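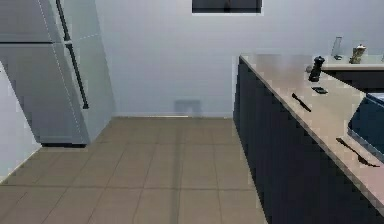
The kitchen scene in Komeo, fridge end.

I paid for Komeo in August, a home robot simulator from Skilico, and have used it most weeks since. The purple arm is the one I like - the colour is easy to follow against dark cupboards.

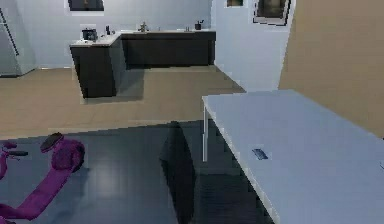
Reaching over the table

Set-up took 133 minutes, mostly downloads. The apple is my usual target.
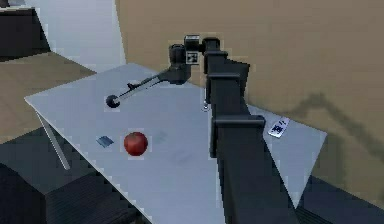
Does it need a fast computer?
Mine is seven years old and copes with three rooms loaded.

I'd renew, but the manual needs work. 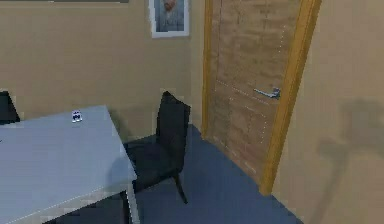

Prilla Home Robotics Club
Posted 2020-02-03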